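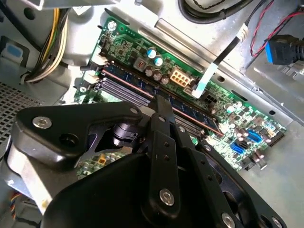

Does "RAM cleaner" software do anything at all?

Forum: Desktop Help > Memory and Storage

kconceicao
Posted Jul 1, 2019

My brother-in-law swears by a program called Zuvent. It sits in the tray and every so often it pops up to tell you how much memory it has "recovered." He paid for the full version and now wants me to put it on my mother's desktop, which has 4 GB and takes forever to open a browser.

I have my doubts. If Windows was wasting that much memory, wouldn't Microsoft have fixed it by now? Has anyone tested one of these, with a stopwatch and not by feel?

Kátia Conceição

minja_minja
It pushes everything out to the page file. The number goes down, you feel great, and then you click on your browser and wait while it all gets read back in from the hard drive. So you paid to make the computer slower. Save your money.

oldbench40
I'll disagree a little. I ran Zuvent for two years on an office machine and it did help. We had an accounting program that leaked memory all day long, and by lunch it was crawling. With the cleaner on it I could get to closing time without a restart.

minja_minja
Or you could have closed the accounting program and opened it again.

oldbench40
Not with invoices half entered in it, no. You never worked with this thing.

L. Ostermann
What did you measure, oldbench? "It was crawling" is a feeling. I'm not saying you're wrong, but every one of these threads has a person who says it felt faster, and when I ask for numbers I get nothing.

Same goes for the Zuvent web page, by the way. It says up to 90 percent faster. Faster at what? Compared to what? "Up to" covers zero as well.

oldbench40
I didn't measure anything, Ludger, I was doing payroll.

L. Ostermann
Fair enough. Then we don't know.

cullden_fan
Everybody is skipping the obvious part. 4 GB in a Windows 10 machine is not enough if she keeps a few tabs open. Used memory costs less than a tank of gas. Buy another 4 GB stick, same type and speed as what's in there, push it in until both clips snap, done. Unplug the thing from the wall first.

kconceicao
Is it that simple? The guy at the Plurura store told me mixing brands would "destabilize the board" and wanted to sell me a matched kit plus $40 for labor.

cullden_fan
He would say that. I've mixed brands for years with no trouble.

minja_minja
And I've had a mixed pair that wouldn't boot, so "no trouble" is luck too. Buy from a place that takes returns. But $40 to push in a stick is robbery.

L. Ostermann
Before anyone spends anything: open Task Manager while it's being slow and look at the disk column. If disk is pinned and memory is half free, more RAM won't do a thing for her. I'd bet on an old hard drive, but that's a guess and I'd like to see it checked.

kconceicao
OK, checked. Memory is at 90 percent with two tabs and her email open. Disk goes up to 100 and stays there when I switch windows.

L. Ostermann
Then it's short on memory and swapping. I withdraw my bet, or half of it. I'd still want to know how old the drive is.

cullden_fan
Told you.

oldbench40
For what it's worth the cleaner has a free trial. No harm in looking.

minja_minja
It puts a toolbar in your browser. That's harm.

kconceicao
No trial, thanks. I ordered a used stick, returns accepted. Will post boot times from before and after so Ludger can sleep.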